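Filling the demo folder, one counter at a time

Home Posts Sim notes Parts list Contact
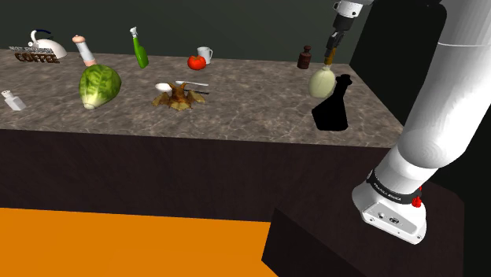 Last updated: August 5, 2020

Most of my evenings lately go into the same job. I sit at the desk with a controller, move a simulated arm over a simulated kitchen counter, pick something up, put it somewhere else, and save the run. Then I reset the counter and do it again. The saved runs are what the policy learns from. I call the project Sinton, mainly so the folders have a name.

The task in this set is pick and place. One object on the counter is the target, and everything else is clutter. In the run I took the picture from, the target is the squash. I have it by the neck, which is the only part I trust the fingers to hold. The body is too round, and a grip there tends to slide off. I started out grabbing it any way I could and had to throw away a lot of those runs. Now the rule for the squash is neck only, gripper pointing down.

The clutter comes from a pool of kitchen models, and a script picks which ones to load and where to drop them. I don't choose them by hand. That is how you get a kettle, a COFFEE sign, a pepper grinder and a head of lettuce sharing one counter. The script doesn't care if the mix makes sense, and I don't want it to. If the lettuce always sat next to the tomato, the policy could learn to use one to find the other.

Textures are random too. The counter came out as brown marble this time and the floor came out bright orange. Some combinations are hard to look at for an hour. I keep them all in.

A session is 20 runs. I tried 32 for a while and the last ones were bad. My paths got lazy, I cut corners over the tall objects, and I closed the gripper before it had settled. The trouble is that those runs still count as successes, so the automatic check passes them, and the policy copies the sloppy part along with the rest. Stopping earlier has helped more than any change I made to the training code.

What I log for each run:

- joint positions and gripper state at every step
- the camera views
- the target name as a short text label
- the random seed, so I can rebuild the same counter later

I left the seed out of the first batch. I can still train on those runs, but I can't go back and render them from a new angle, and I have wanted to more than once.

Failed tries are kept in their own folder. If I miss a grasp, back off and get it on the second attempt, that stays in the main set, and I mark it. I allow up to 3 attempts before I call the run a failure. The earlier policy, trained only on clean runs, would miss and then hover over the object without doing anything. It had never seen a person recover from a miss.

Shadows are still a problem. They come out solid black with my current light settings, and the one under the squash looks like a bottle lying on the counter. I don't know yet if that hurts training. I plan to render part of the set again with softer lights and compare the two. The seeds make that possible, at least for the newer runs.

Next on the list is spoons. They lie flat and the fingers are slender, so I expect to throw out plenty. I'd like to have that part finished in September and then start on placing things in a chosen spot, where I will have to be a lot stricter about what counts as done.

Comments (3)

Irham
Do you trim the idle steps at the start of each run? Mine had a second or two of nothing at the front, and the policy learned to sit still.

Tô
The neck rule makes sense, but I would leave in a few odd grasps if they held. Otherwise what does it do when the neck is pointing away from the arm?

brillex
Same experience with long sessions here. I take a break after every 5 runs now, and I throw out fewer of them.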